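The **Vendine Hand Gripper** is the quickest way we know to show a robot a job. You hold it, you do the task yourself, and the two fingers and the camera behind them record how it went. No joystick, no arm to drag around the room!

Doors are where it really shines. A hinged door swings along an arc, and your wrist follows that arc without thinking about it, which is very hard to do from a remote control panel.
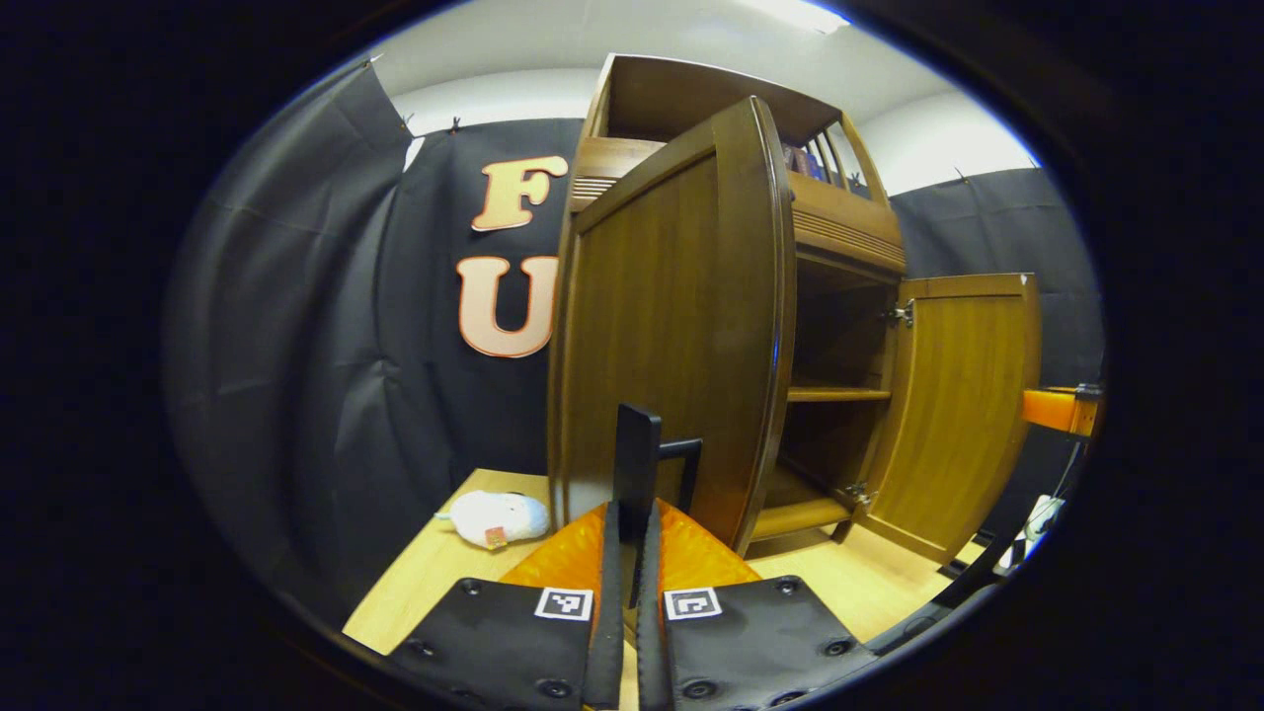
*Cabinet task, both doors open. Square markers on the jaw pads track the finger opening.*

**What you get**

- Gripper with orange body and black two-finger jaws
- Printed marker set, 4 spares
- Cronin sync software, with 13 starter tasks (doors, drawers, shelves)
- Carry case

Recording runs at 60 frames per second, and a fresh battery is good for a long afternoon of demos. 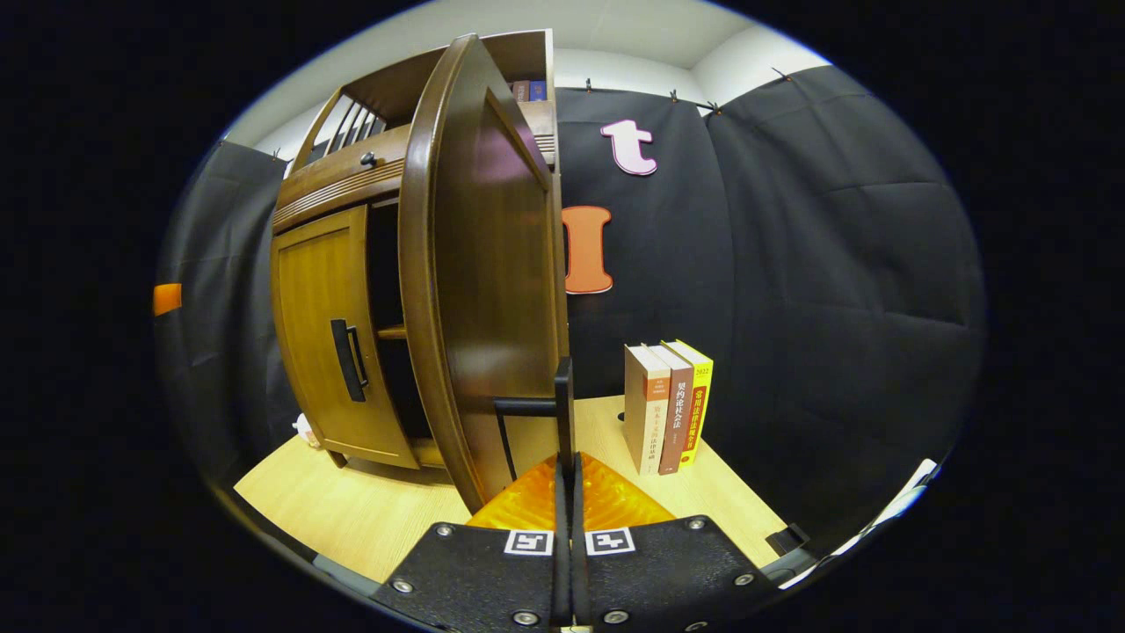
**Trisomstead, May**

One door open, one closed, books standing close by on the table: we love this kind of setup. Try the pull handle first, then the drawer knob, and vary your approach a little each time. The Lilloletti adapter plate (sold separately) puts the same fingers on your robot arm and takes 7 minutes to fit.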